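Gripper reports "object held" after letting go, then drags the dish rack

Muireann Scanlon
Posted Thursday

Two-arm bench, Etiven grippers, Pruleo controller. The task is putting a round wire mesh disk upright in a wooden dish rack. On 4 runs out of 46 the fingers were told to open, the status stayed at "held" and the arm lifted anyway, taking the rack with it. Traltent support say to update the firmware. I've done that, and I'm not convinced it has changed anything. Has anyone had a real cause for this?
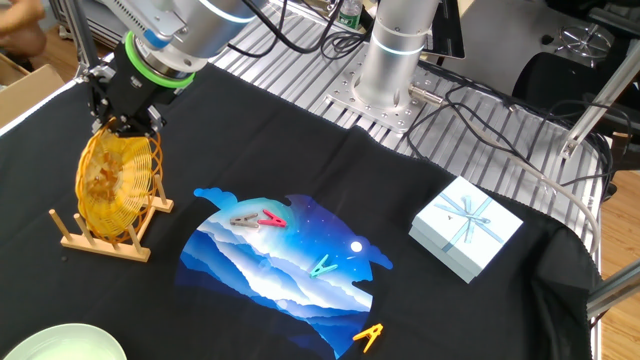

2 replies

Berwyn Parry
I wouldn't trust the firmware answer either. "Held" on most of these only means the fingers stopped before they reached the set width. A finger caught in open mesh will do that all day. Log the finger width next to the status and see whether it changes at all when the open command goes out. If it doesn't, you have a snag and no update will fix it. Try gripping nearer the rim, and put a force limit on the lift so it stops when the rack comes too.

I'd also sort out the stop button before any more runs. Pausing from the screen is no good if someone is reaching over the bench. Hands out until both arms are stopped, whatever the status says.

bepari_user20
Had the same on a Bepari. Changed the cable and it went away for a week, then came back. Might be worth a try?

Muireann Scanlon
Width didn't move on the one I caught this morning. Snag looks likely. Leaving the cable alone for now.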